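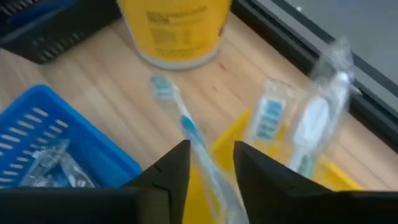 Should a guest house wrap every toothbrush it sets out for visitors?
A guest house should offer a wrapped toothbrush to any visitor who asks for one, and should leave the rest in the cupboard.

The Barkham Guest House Association takes this position after reviewing the supply practices of its members, from Urquhart to the coast. Member houses bought 300 toothbrushes per house last year on average, and the houses that placed one in every bathroom threw out 174 of them, many after a single use.

The case for wrapping is sound. A visitor has no means of judging an open toothbrush, and a sealed sleeve settles the matter at once. The Association does not recommend loose brushes in a cup, however attractive the cup may be. The case against placing one beside every sink is equally plain. Most visitors pack their own. The brush on the shelf is opened out of curiosity, used once and left behind, and the room must then be supplied again.

Brushes with replacement heads deserve more attention than they have received. Long-stay visitors at the Humel annex were offered a handle and a pack of spare heads on arrival, and 26 of them accepted. Several members object that spare heads are easily mislaid in a linen cupboard. This is a question of storage. A shallow tray kept at the front desk, with brushes on one side and head packs on the other, is sufficient for a house of ordinary size.

The Association therefore asks members to remove toothbrushes from bathroom shelves by December and to place a small card by the mirror stating that one may be had at the desk at any hour. Houses ordering through Braltesell may reduce their standing order at the next renewal.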